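Notice to the Incoming Tenant

The Jukow Residence wishes to inform the incoming tenant of Room 134 that the room was last inspected in December and that its condition is recorded in the paragraphs that follow. The tenant is asked to read them before unpacking.

The building was opened in 1981 by the Plemivska Housing Office. Its rules have been amended on several occasions, most recently to permit kettles. The deposit is set at 3000, payable at the desk, and is returned when the room is found to be as it was received.

The previous tenant occupied the room for over 343 weeks and left it on a weekday morning, before the desk had opened. The keys were in the correct envelope. The bed had been stripped and the window latched. A letter had been placed on the sill, addressed to the Residence, and it has been retained in the file.

The floor is gray with a wood grain and is to be swept weekly. At the time of writing it has not been swept. White specks and lint remain near the wire rack, together with a gold perforated cylinder, open at one end, and a yellow article beside it. These were not listed in the inventory. The Residence has written to the forwarding address in Pereyra – twice – and holds that the items may stay where they are until a reply is received. 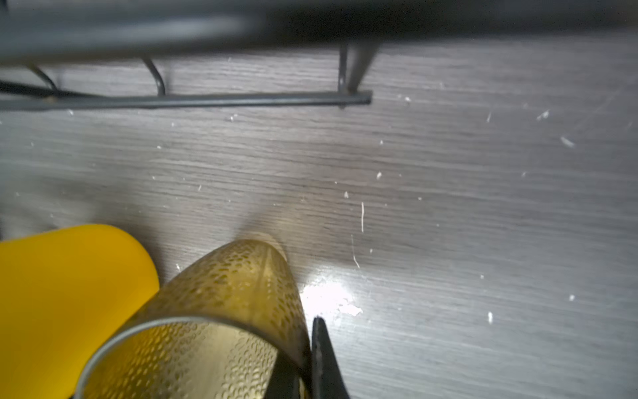
The letter from the sill asks that the gold one be left low down, near the floor, where the evening sun comes in under the rack and goes through the holes. It says that the wall is covered in small lights for a few minutes, and that whoever has the room next should not be at supper then.

The Residence takes no position on the matter of the sun. Supper is served at six and is not kept warm.

Should the tenant prefer that the items be removed, a form is available at the desk. It must be signed in ink. No such form has been requested by the three applicants who have viewed the room, each of whom asked instead which way the window faced.

The window faces west.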